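Fillonari Workroom: Table Surfaces
Gallery / Surfaces / Paper and Tape

Home
Rooms
Surfaces
Storage
Contact

Paper and tape, long table

This page covers the long table in the Fillonari workroom and the paper surface laid on it. The notes follow the order of work: paper first, tape second, upkeep last. The cutting bench and the shelving have their own pages. Text by Tímea Bozsik. Page updated Sunday, August 25, 2019.

Paper

Brown kraft, unprinted and uncoated, 27 inches wide on the roll. We buy it from Sovden. White paper was used before and was dropped for glare and for showing every pencil mark. Kraft still has a slight sheen under the ceiling lights, more on one face than the other. The duller face goes up.

Sheets are cut long and left flat overnight under boards. A roll end that has been stored upright will hold a curl for days, and the curl lifts the tape. The last few turns of a roll are used for wrapping.

Seams

The table is too wide for one sheet. Sheets are butted edge to edge with no overlap. An overlap makes a ridge, and small round parts will stop against it or roll off it. Seams are fixed from underneath with double-sided tape and rubbed down with a folded cloth. They can be seen from the side. They can hardly be felt with a fingertip, and that is the test we apply before any line goes down.

Creases from handling do not iron out fully. We tried a household iron on low heat with a damp cloth. The crease faded and the sheet cockled around it, which was worse. Faint creases are now accepted. A sharp fold that stands up from the table means the sheet is replaced.

Layout

The grid is set from a datum edge, with a chalk line for the long runs and a steel rule for the crossings. Lines along the table are laid first. Lines across it are laid second and pass over the first ones. Cells are sized so that a person standing at the table can reach the middle of each one without leaning on the paper.
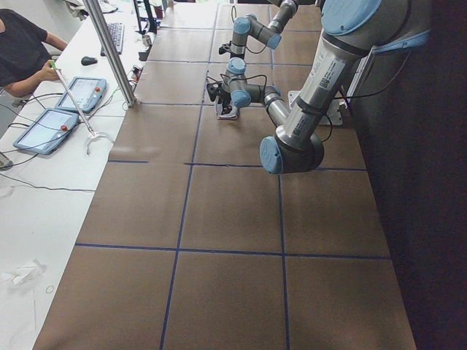 Long table, brown kraft paper with dark blue tape. Two lines run along the table and two across; the middle cross line is slightly broken and offset at the left-hand vertical.

The offset at that crossing is a matter of appearance for most work. Cell edges are read to the inside of the tape, so a small step at a junction changes the cell on one side of the line only. If a layout has to be measured from, the strip is lifted back to the last good crossing and laid again in one pull. Patching a short piece into the gap gives two joins where there was one.

Tape

Dark blue, matte, paper-backed. The product is Prilla, in the narrow width. The earlier tape was Yupanqui 2 inch, which held well and took the top layer of the kraft with it on removal. Black was tried for one month and read as a gap in the table when viewed from the far end of the room. Yellow was easy to see and tiring to look at for a full day.

Method for a long line:

Anchor the first few inches past the edge of the paper and press down.
Walk the roll to the other end, keeping the tape just off the surface.
Sight along it from the anchor end.
Lower the tape in one motion.
Press from the center outward with a dry cloth.
Trim with scissors. No blades on the paper.

Two people make this easier. One person can do it with the far end of the roll held on a dowel. Stretching the tape to get it straight is a common fault. It pulls back over the next day or two and the ends creep inward.

Viewed from one end, parallel lines appear to draw together toward the far end of the table. New staff sometimes try to correct for this by eye and produce lines that are not parallel. Measure the spacing at both ends and at the middle, and leave it alone if the three readings agree.

Marking

Nothing is written on the paper itself. Cell names are kept on a sheet by the door, counted from the near left corner. Removable dots may be used for a single session and are taken up the same day. Ballpoint shows through to the table top. Felt pen bleeds along the fibers and cannot be removed.

Upkeep

The surface is brushed daily with a soft bench brush, working along the seams and never across them. Crumbs of eraser and packing foam collect at the tape edges and are picked out with a wooden skewer. No water and no spray cleaner. Kraft swells where it gets wet and dries with a visible ring.

Paper is changed every 14 days in normal use, and sooner after glue, oil or a dropped cup. Tape is removed first, pulled back low over itself at a slow and steady rate. Clean paper goes to the packing shelf to be used as void fill. Paper with tape residue goes to waste.

A strip that has lifted at one end may be pressed back once. If it lifts again, replace the full length.

Light

The ceiling panels over the long table are rated at 4,000 K. Under the old warm lamps the blue tape and the brown paper came close together in tone, and the grid was hard to read in late afternoon. The difference with the present panels is large enough that no desk lamps are needed. Lamps clamped to the table edge also dented the paper.

Stock

Reorder kraft when one full roll is left on the rack. Reorder tape when the last unopened sleeve is started. Tape kept near the radiator goes gummy at the edges, so the sleeves are stored in the lower drawer on their sides. Spare dowels, the chalk line and the steel rule are in the same drawer. The chalk is the pale one. The red chalk belongs to the cutting bench and stains kraft permanently.

Open items

A trial of a heavier kraft is planned for October. It should crease less. The concern is whether it will lie flat at the seams, and the present double-sided tape may not hold it. Results will be added to this page under Paper.

The sheet by the door still shows the old cell names for the far end. Use the new ones.

Related pages: Cutting bench / Shelving, north wall / Drawer labels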